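Caring for Your Home Heating System Between Service Visits

By Tiina Nieminen, Climovska Home Services
January 25, 2026
5 min read

A heating system that is inspected once a year still depends on the household for the other eleven months. The following guidance is provided to Climovska customers and to any homeowner with a forced-air furnace. It covers tasks that require no special training and few tools. Work involving gas lines, burners, sealed electrical panels or refrigerant should be left to a licensed technician.

Air filters

Check the filter monthly during the heating season. Hold it up to a lamp; if little light passes through, replace it. Households with pets or recent remodeling work should expect to change filters more often than the packaging suggests.

Turn the system off at the thermostat before opening the filter slot. Note the arrow printed on the old filter before removing it. The arrow on the new one must point toward the furnace, in the direction of airflow. Write the date of the change on the cardboard edge in marker.

A filter that bows, whistles or slides freely in its slot is the wrong size. Measure the slot itself. Do not rely on the previous filter, which may have been wrong as well.

Registers and returns

Supply registers should be open and clear of rugs, drapes and furniture. Closing registers in unused rooms is a common habit, and our office is asked about it every November. In most homes it raises pressure in the ducts and does little for the heating bill. We advise leaving them open.

Floor registers can usually be lifted out by hand. Vacuum the opening as far as the hose will comfortably reach, then wash the grille in warm water with dish soap. Let it dry fully before putting it back. Painted grilles should not be scrubbed with steel wool.

Return grilles collect more dust than supply registers and are more often forgotten. A soft brush attachment is sufficient. If a bookcase or sofa stands against a return, move it forward several inches.

The thermostat

Replace thermostat batteries at the start of each heating season, even where the display shows no warning. Older models may lose their schedule when the batteries are removed — copy the settings down first.

The cover of a mechanical thermostat may be taken off and the inside dusted with a clean, dry paintbrush. Do not use sprays of any kind. Lamps, televisions and other sources of heat should be kept away from the wall where the thermostat is mounted.

Condensate drains

High-efficiency furnaces produce water, which leaves the cabinet through a plastic tube. Look at the tube every few weeks. It should run downhill along its whole length, without kinks, to the floor drain or pump. Standing water around the base of the furnace calls for a service visit.

Where a condensate pump is fitted, unplug it before cleaning the reservoir. Rinse the reservoir with warm water and wipe out any slime. Bleach must never be mixed with vinegar or any other cleaner.

Storing filters and supplies

Spare filters should be stored flat in a dry place, in their original wrapping. Crushed pleats cannot be restored, and a bent frame will allow air to pass around the edges. Keep flashlights, spare batteries and the owner's manual together on a shelf near the furnace, though never on top of it or against the cabinet.

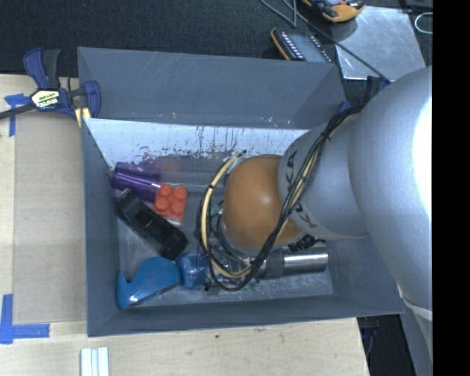
Paint, gasoline, solvents and aerosol cans do not belong in the furnace room. The same applies to cardboard, laundry and holiday decorations. Maintain a clear path to the unit at all times, and confirm that every adult in the household can find the shutoff switch.

Keeping a record

A simple notebook is adequate. Enter each filter change, each service visit, and any unusual noise or smell together with the date and the outdoor weather. A technician can often narrow down an intermittent fault from such notes.

When to call

Turn the system off and request service if the furnace starts and stops every few minutes, if the breaker trips more than once, or if a new rattle or scraping sound continues after the filter has been changed.

If you smell gas, leave the building at once. Do not operate switches or use a telephone indoors. Call the gas utility or emergency services from outside. If a carbon monoxide alarm sounds, move everyone into fresh air and call emergency services from there — do not go back inside until responders have declared the building safe.

Customers on the Clovholm maintenance plan may schedule their annual inspection through the office at any time of year.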